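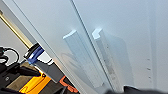 Lærke Toft wrote:
A rye loaf should never go in the refrigerator. It goes hard there faster than on the table. Put it in a cupboard, cut side down, and leave it alone. My grandmother kept hers for a week like this and we ate every slice.

Nazareno Sorrentino
Posted November 22, 2020

Thank you, Lærke, but I must disagree a little. You are right about the refrigerator and I will not defend it. My problem is mold. I live in Kestau, close to the water, and in July a loaf in the cupboard has green spots on the third day. In winter I do the same as your grandmother and it goes well. So I think the advice "leave it alone" depends on where a person lives, and also on how many people are eating.

I buy a rye from Eskildsen every second Saturday morning – sorry, every second weekend, they also open on holidays now. It is a heavy loaf, and I am alone with it. Two weeks is too long for any cupboard.

pumpernikl
Then buy a smaller loaf? Eskildsen sells halves if you ask before they slice it.

Nazareno Sorrentino
They sell halves, yes, but the half has an open side from the beginning and it dries from there. I tried it for one whole spring. The whole loaf with its crust closed is better the first days. I also like the end piece very much, and with a half I get only one.

Vutine_fan
Has anyone here used the Vutine bread bags? Cotton outside, a thin coating inside. I have two and I am very happy with them. White bread stays soft until day four, rye longer. You must dry them well after washing, otherwise they smell.

Lærke Toft
I have one and gave it to my son. For rye it is too closed. The crust becomes like rubber. Plain linen is enough, or a clean dish towel, which costs nothing because everybody has one already.

Vutine_fan
Rubber is a strong word. I would say soft. If you want the crust back, put the bread in the oven for five minutes.

Lærke Toft
If I must use the oven to repair the crust, then the bag did not do its work.
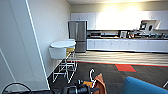

Nazareno Sorrentino
I have frozen my rye for two years now, and I want to write down how I do it, because I made most of the mistakes already. The loaf must be fully cool, and I wait until the next day, otherwise the knife pulls the crumb. I slice all of it except the end pieces. Between the slices I lay small pieces of baking paper, so that I can take out one slice in the morning without a hammer. Then everything goes into a bag and I press out the air with my hands. If your freezer is a drawer at the bottom, like in the kitchen I have put here, stand the slices upright like books and do not lay them flat. In a drawer, new things always land on top, and soft slices are pressed into one block before they are hard. And the short cabinet over the refrigerator I would not use for bread at all. In my home the air up there is warmer than in the rest of the kitchen, and my mold always started in that place.

pumpernikl
Good tip with the paper. I use the liners from cheese packages, same idea.
But a slice from the freezer tastes of freezer. I am sorry, I can always tell.

Nazareno Sorrentino
After how long time? Until 20 days I notice no difference when I toast it. At 33 days I found a bag behind the peas, and there you are right, it tasted like ice and old onion. Now I write the date on the bag with a pencil and tape.

gerda_m
I want to ask about toasting. Do you toast from frozen or wait first? My toaster is a Nokano with a frozen button, and I do not understand what this button does. It seems to be only longer.

Vutine_fan
It is only longer. On mine also.

Nazareno Sorrentino
From frozen, on low, two times. Between the two I let the slice stand in the toaster for a minute. For a sandwich I put it in the lunch box frozen, with the cheese already on, and at noon it is correct.

Lærke Toft
Frozen with cheese on – I will not comment on this. But I accept that your summer is wet. For me, I keep my cupboard, and I make bread soup from what is left, with beer and lemon peel. If you freeze everything you never have old bread, and then you never have the soup.

gerda_m
Could you post the soup, please? I have half a loaf here that is very hard.

Lærke Toft
Yes, tomorrow. Put the bread in water tonight, enough to cover it. Dark beer, not light.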